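Bruletti Community Help
Shipping and Storage > Cartons and Cushioning
Viewed 669 times

Reusing a foam-lined carton with torn flaps, and loose corrugated strips as spacers

Posted by Oberholzer Stores Office

Our office is responsible for internal shipments between two buildings, and for a smaller number of parcels handed to an outside carrier. We keep a stock of used cartons for this purpose. A recent review of the shelf listed 244 of them, in very mixed condition, and we have been asked to write a short standard stating which may go out again and which should be recycled.

Most cases are simple. We would appreciate advice on two that are not.

The first concerns loose strips of corrugated board. They accumulate from cut-down cartons and old inserts, and staff would like to use them as spacers beside smaller boxes. Many are sound across most of their length but have a damaged edge, a few faint creases, or a round hole punched through the board.

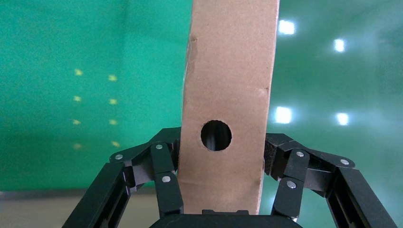
Our present instruction says only that "damaged board should not be used," and it is read differently from one shift to the next. Some staff discard any strip with a hole in it. Others keep a strip until it folds in the hand. We would like wording that distinguishes between a torn outer layer, a dent on the edge, and a hole, if there is in fact a reason to treat them differently.

The second concerns large cartons with foam compartments. The foam in these is often good for a long time after the flaps have given out. One such carton is on the packing table at present, with a small taped box to be placed with it.

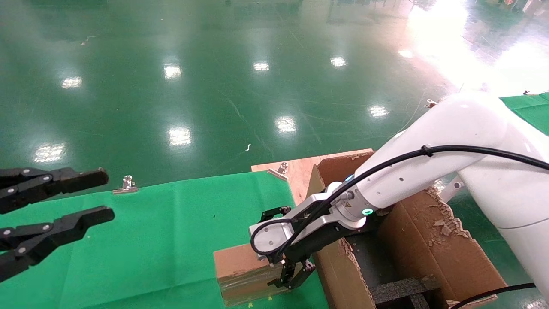

Photo: Oberholzer Stores Office

The flaps on the large carton are torn and frayed, and the right one is heavily shredded along its upper edge, so that the layers of the board show. The dark gray foam padding inside is what we would prefer not to lose. Replacement foam has to be ordered from Jarnoleo, and the last order did not arrive until May.

Our questions are therefore as follows. May a carton in this condition be closed with additional tape and sent to the carrier? If not, may it continue in use between our own buildings? And is there any accepted limit on reusing board strips as spacers?

The contents in most cases weigh less than 20 pounds. Nothing we send is liquid or hazardous.

Clerkus Mailroom
Marked as accepted by the original poster

Our department went through a similar exercise, and the following reflects the standard we adopted. It may not suit every office.

Cartons with torn flaps. We do not release a carton to an outside carrier if any top flap is shredded along the edge that meets its neighbor at the closing seam. Tape holds only as well as the paper beneath it. On a frayed edge the outer layer has already separated, and the tape will lift that layer away under a modest load. Adding more strips of tape spreads the problem over a wider area and makes the carton difficult to open without further tearing.

For movement between your own buildings, we would consider such a carton acceptable under these conditions:

The walls and bottom are sound. Press each wall with an open hand. If it gives at one point and does not recover, recycle the carton.
The carton travels upright on a cart and nothing is stacked on it.
It is marked INTERNAL USE ONLY on two sides, so that it does not find its way to the outgoing shelf.

Foam. The foam should be assessed separately from the carton. If it returns to shape after being pressed with the thumb and has no loose crumbs at the corners, transfer it to a replacement carton with the same inside dimensions. Measure the inside of the old carton before it is flattened. We neglected to do so on one occasion and spent most of an afternoon trimming foam that had fit perfectly well that morning.

If no carton of the same size is available, take the next size up and fill the difference on all four sides. Filling one side only will allow the foam to walk across the carton during transport, and the compartments will open on the far side.

Strips. A torn outer layer along the edge is of little concern in a spacer, provided that the fluting underneath has kept its height. A faint crease across the face is likewise acceptable. A hard crease that acts as a hinge is not, although the strip may be cut at the crease and the two halves used in a smaller carton. A dent on the edge should be felt with the fingers: if the board is thinner at that point, cut it off.

A single clean hole does not disqualify a strip. We ask that it not be positioned against a corner or a projecting part, where it would offer no protection. Two strips placed face to face with the holes offset will do the work of one undamaged strip and a little more.

Small boxes. Where a box is wrapped in clear packing tape, please bear in mind that taped surfaces slide against foam less readily than bare board. Lower the box straight into its place — pushing it down at an angle tends to drag the top edge of the foam with it. Any old label should be covered or removed before the parcel is sent out.

Jarnoleo Parts Counter

We agree with the above as regards flaps. We would add one caution as to the foam.

Offices frequently move foam from one carton to another without noting its original orientation. Over time the padding takes a set from the item it has carried, and a compartment wall that has been compressed on one face will be looser if it is turned around. A pencil arrow on the top surface pointing to the front of the carton is sufficient.

We would also not write a fixed number of uses into the standard. Several offices have asked us for such a figure and we have declined to supply one. A carton may be ruined on its first trip in bad weather, and another may serve for years on an indoor route. An inspection at the packing table, carried out each time, is more dependable than a tally on the flap.

Packing Desk 1407

Just put a new box around the old one. We slide the whole carton, foam included, into a larger one and tape that shut. It uses more cardboard but nothing has to be measured.

Oberholzer Stores Office, in reply

Thank you to all who responded. The large carton will be moved to internal use for the present, and its foam will be transferred when a carton of matching inside dimensions is received. The wording on strips has been adopted with one change: we have asked staff to bring any strip with more than one hole to the desk for recycling.

With regard to placing one carton inside another, our carrier charges by outside dimensions, and the larger size would move most of our parcels into the next rate. We may allow it for single shipments where no suitable carton is in stock.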